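Print this page | E-mail this entry

June 20, 2023

Soil day. I pulled the samples from the upper bed at Drestlow this morning before the sun got onto it, four cores to a depth of one spade, mixed in the bucket and spread on newspaper in the shed. The lower bed can wait until it has been weeded.

The pH came out lower than I had in my head. I ran the strip twice and got the same color both times, so I'm taking it as real. Last September's reading was close to neutral, but that was after the lime went on, and I did not write down how much lime. I am writing it down this time: 2 kg over the whole upper bed, raked in dry, watered after.

The tomatoes are in their second week outside. The Mama plants have set fruit on the lowest truss. The Groltum plants have flowers and nothing behind them. Both were sown in the same tray and had the same compost, and the only difference I can find in my notes is position. Groltum is nearest the wall and gets its light late. I moved two of the Groltum pots to the open end and left the rest as they were, which should give me something to compare by the end of the month.
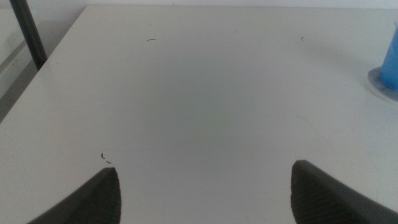

Water use is the other thing. The tank holds 2000 liters when full and the stick measured it at a bit under half this evening. Going by the marks on the stick, the beds are taking roughly 8 percent of a full tank each day with no rain. I can stretch that by watering only the beans and tomatoes and letting the potatoes go without, and they look able to stand it. The squash wilts in the afternoon and recovers by dusk, so I am ignoring the wilt unless it is still there at breakfast.

The drip line on the bean row is blocked again at the far end. Took off the end cap, flushed it, got a spoonful of grit and something green. The filter mesh is too coarse. Ogundipe has a finer one listed, but the thread size is not given and I have already bought one wrong fitting this year. Will measure the old one with calipers before ordering.

Blackfly on the beans, tips only. Pinched out the worst and hosed the rest. Ladybug larvae on two of the plants, left alone.

Still to do: tie in the tall peas, sharpen the hoe, re-mark the stick where the paint has worn off, sow the second row of carrots if the bed cools down at all.

Contact | Copyright, all entries | Back to top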